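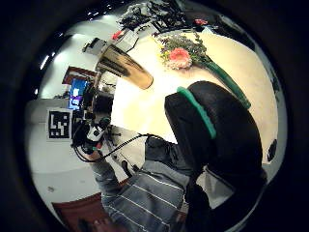

3.2. Objets et poste de composition

Le protocole Semaan porte sur une tâche domestique courante : prendre un bouquet posé à plat sur une table, le placer dans un récipient, puis ajuster l'ensemble. Nous avons retenu cette tâche parce que les tiges longues obligent à choisir un point de prise éloigné des fleurs, et que ce choix dépend de l'ouverture du récipient et de sa distance au bouquet. Les travaux antérieurs sur la mise en vase traitent surtout du résultat visuel de la composition. Les gestes qui la précèdent (dégager le récipient, le redresser, tourner le bouquet avant de le soulever) y sont rarement relevés.

Deux récipients cylindriques ont été employés. Le premier, désigné par Avik dans la suite du texte, est de couleur dorée, à surface polie et à bord arrondi. Le second, désigné par Seloswood, est un cylindre en bois clair. Leurs surfaces diffèrent nettement sous l'éclairage du plafond : le premier renvoie des reflets sombres qui se déplacent avec la main, le second n'en montre presque pas. Plusieurs participants ont signalé qu'ils repéraient moins vite l'ouverture du récipient doré lorsqu'il était couché.

Le bouquet associe une fleur dominante, d'un rose soutenu, à de petites fleurs jaunes et à un feuillage vert. La fleur dominante sert de repère pour l'orientation : dans le codage, l'angle du bouquet est défini par la droite qui joint le centre de cette fleur à l'extrémité opposée, côté tige. Les petites fleurs n'interviennent pas dans la mesure. Elles comptent cependant dans le comportement observé, car les participants évitent de les écraser et déplacent souvent leur prise vers le bas au moment de soulever.

Le plateau de la table est de couleur crème, sans motif. Quelques traces grises sont visibles sur sa surface. Nous ne les avons pas masquées : elles sont faibles et n'ont pas gêné le relevé des contours. La pièce est un local de travail ordinaire, avec écrans, câbles et étagères autour de la table. Aucun élément du mobilier n'a été déplacé entre les séances.

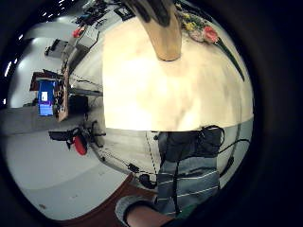 Figure 2. Cylindre en bois clair tenu par le haut, extrémité arrondie posée sur le plateau. Le bouquet est couché à droite, la tige orientée en diagonale.

3.3. Déroulement et codage

Huit adultes ont pris part à l'étude, chacun effectuant 100 essais, soit 800 essais au total. Au début de chaque essai, le bouquet est couché et le récipient est placé debout ou couché selon une liste tirée au sort. La consigne est donnée une seule fois, en début de séance : « Installez les fleurs comme vous le feriez chez vous. » Aucune limite de temps n'est imposée. L'essai prend fin lorsque le participant retire les deux mains de la table.

Nous avons écarté les essais au cours desquels le récipient était tombé de la table, ainsi que ceux où la prise initiale restait cachée sur toute la durée du geste. Il reste 681 essais analysables, dont 356 avec le cylindre Seloswood et 325 avec le cylindre Avik.

Le codage suit la grille Kunen, qui distingue la main engagée en premier, l'objet saisi en premier et la hauteur de la prise. Pour le récipient, la hauteur est codée en trois zones égales. Une prise par le haut, les doigts refermés près de l'extrémité supérieure comme sur la figure 2, relève de la zone 3. Pour le bouquet, nous avons préféré une mesure continue le long de la tige — les zones discrètes convenaient mal à un objet dont les participants font glisser la prise pendant le geste.

Un cas a demandé une règle particulière. Certains participants posent un doigt sur le récipient pour le stabiliser avant de le saisir. Ce contact est noté à part et n'est pas considéré comme une prise, sauf s'il se prolonge jusqu'au déplacement de l'objet. Les essais concernés ont été relus par un second codeur, et les désaccords tranchés par une nouvelle lecture commune de la séquence.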